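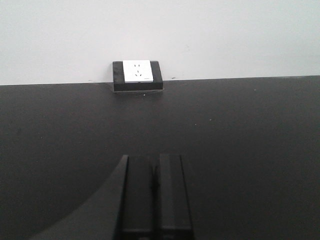

Step 4: Wipe down the desktop and the outlet

A black matte top shows dust faster than a pale one, and the back edge along the wall gets the most of it. Clean that part first.

1. Unplug anything connected to the desk outlet and cut its power at the breaker. Move the cords out of the way.

2. Go over the top with a dry microfiber cloth, starting at the wall and pulling toward you.

3. Use a soft, dry brush on the white faceplate and the black housing. Brush away from the slots. Never spray anything here.

4. Run a dry cotton swab along the line where the housing meets the tabletop – dust packs in there.

5. Mix 1000 ml of warm water with a few drops of dish soap. Dampen a second cloth, wring it out hard and wipe the top, keeping well clear of the outlet.

6. Dry with a clean towel. Streaks on black are easier to see from a low angle.

Wait 30 minutes before turning the power back on. If gray patches remain, repeat the damp wipe with plain water – leftover soap leaves a film.

Next: Step 5, Sorting the cords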